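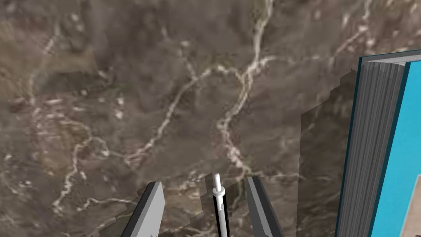 Which gripper should I try first for thin upright objects in simulation, parallel jaw or rounded fingers?

Rweyemamu
10/7/26
I have a two-armed robot model running in Gromosura and I can only tune one gripper properly before my time runs out. The objects are mostly pens, small rods and the odd book. At present I have stock settings on everything and a camera on each wrist. Which type would you start with, and what would you measure so that the comparison is fair?

Clilletti
Start with the parallel jaw. The faces are flat, they close along one line, and when a grasp fails you can usually tell why. With rounded fingers the contact patch is small, and a lot of simulators handle that badly unless you shorten the time step, so you can end up testing the solver and thinking you have tested the gripper.

For the comparison, use the same start poses for both. I do 70 tries per gripper with the seed fixed, and I write down three things: did the fingers touch the object before they were meant to, did it lift, and was it still held at the end of the move. Keep them as separate columns. A single success rate hides too much. My own parallel jaw opens to 95 mm, far more than you need for a pen, so I set a narrower opening before the approach. Otherwise the closing stroke takes ages and one finger often gets there first and tips the object over.

Check where the object sits between the fingers just before they close. If it is nearer one side, that finger pushes it first. You can move the wrist across or let the finger push it and hope, but decide which and do the same for both grippers.

Dostside Help Home Topics Robots Simulation Unanswered Sign in 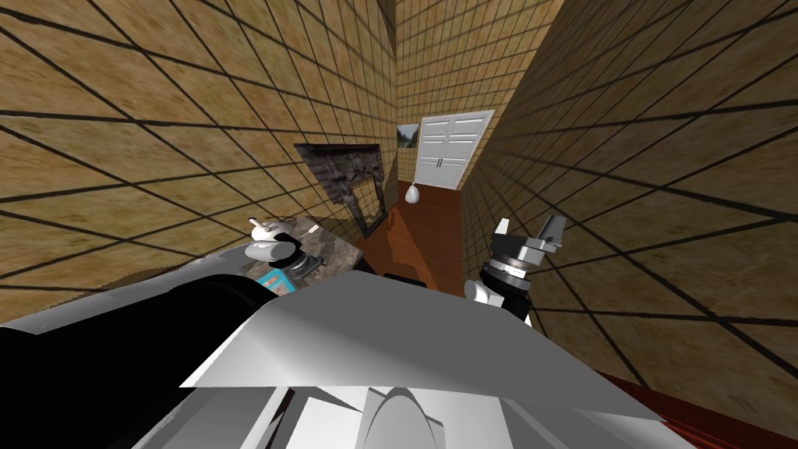
Swapping grippers on the same arm never worked well for me, so I now leave one type on each side and run the whole set without changing the model. It saves reloading, but it has a catch. The arms do not reach the same places with the same ease, and if one side always gets the awkward poses your numbers are no good. You need to mirror the start positions, or run the set again with the grippers exchanged. While the white gripper with the rounded fingers is down over the grey stone countertop on the left, the black and silver jaw stays up on the right side of the torso with its fingers open, and I keep it there until its own turn. I used to let it hang lower and it got into the camera view.

The other thing is friction. In March I lost a good few evenings to this. The two finger models had come from different places and had different friction values buried in them, and I had been comparing those. Set both to the same value first, do one full run, then put back the real values and do another.

I do agree with the answer above on the parallel jaw for pens. For a book I would still try both. A closed book standing up is wide and flat and the parallel jaw suits it, if it opens far enough, but a thick one may not fit at all and then you have nothing to compare.
– Gromosura user, no account

Rweyemamu
Thanks, both. I have looked and my friction values were different too. I will start with the parallel jaw and keep the separate columns. Does the time step need to be the same for both runs, or can I shorten it only for the rounded fingers?

Clilletti
Same for both. Use the shorter one. It took my full set from 2 hours to a bit over three, but I could trust it.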